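Search this diary
Home Entries Archive Contact

2021-12-23

Last working day before the break. Uliana Hrynyshyn and I finished the comments on the heat network plan for Patlow. The draft has 645 homes connecting in the first phase, the same as in October, but the pipe route now goes past the school and not under the railway. I think that is the better choice — the railway permits alone would have cost us a winter.

Sandhu sent their pump figures at four. Three of the pages were still in the old units, so I sent them back.

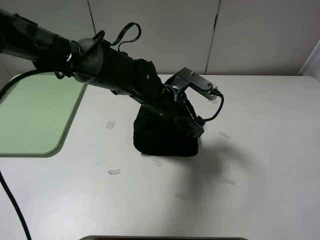 What happens to the homes outside the first phase? They keep their gas boilers for now and can apply for the insulation grant in the meantime.

Viten wants a call in the new year about storage tanks. I said about 4 people from our side. Uliana will write the agenda, I will do the tariff note. Left at half past five, bus late, soup for supper.

Older entries Newer entries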